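Progress report to Gukness, yard chores project
Period ending April
Prepared by Fouad Hakim, Harju field group

The grant asks whether a small ground robot can take over outdoor chores for a household or a shop with a yard: carrying a bin to the gate, picking up litter, checking a fence line. As of this report it can do parts of one of them. Most of our hours went into getting it to cross open ground and stop where it was told.

We logged 188 runs on the dirt lot. In 86 of them the robot reached its stop point without help. Most of the others ended with an operator taking over, usually on rutted ground or when the robot took a shadow for an obstacle. The Damano software update in April cut the shadow stops but did nothing for the ruts.

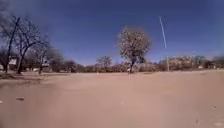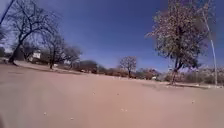
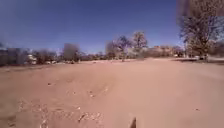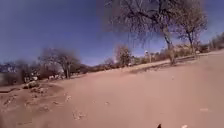 Open dirt ground at the test lot, with trees along the far side.

Litter pickup is behind schedule. The robot can find a small pale object on sand but still confuses stones with paper, and we have not let it pick anything up unattended. Bin carrying has been tried indoors only, at the Cuvport shop, with an empty bin. It managed the aisle and failed at the door sill every time.

A person does the litter round in 16 minutes. We have no robot time to set against that yet.

Spending is on plan except for wheels and batteries. We request that $3000 be moved from travel to parts. Next period we will repeat the crossing runs on rougher ground and start supervised pickup. The fence check stays on hold until crossing is reliable.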